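Bromuston Supper Club Plans June Cookbook of Family Recipes

Feb 6, 2020

A supper club in Bromuston is asking residents to send in recipes from their parents and grandparents for a cookbook due out in June.

The club, which meets at the Drarnik Street hall, has 72 recipes in hand and wants to reach 109 before the book goes to the printer, Trulemeck Press. Most of those received are for soups, pot roasts and pies. Editor Leonie Wihongi said she would like more breads and pickles, along with everyday dishes people remember eating on weeknights.

"A lot of what we get is holiday food," Wihongi said. "I'd be glad to see somebody's Tuesday casserole." 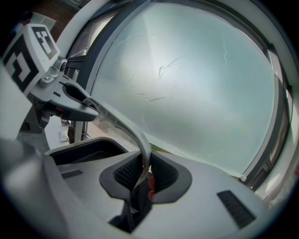

Recipes may be typed or handwritten, and old measurements such as "a teacup" or "butter the size of an egg" can be left as they are. Club members will cook each dish once and add modern amounts next to the original wording. Each household may enter up to five recipes, with a short note on who made them.

The book will sell for $15 at the hall and at Choo Grocery. Money from sales will go toward a new stove for the hall kitchen, where the current one has two working burners.

Entries can be dropped off at the hall on supper nights or left at the grocery's front counter.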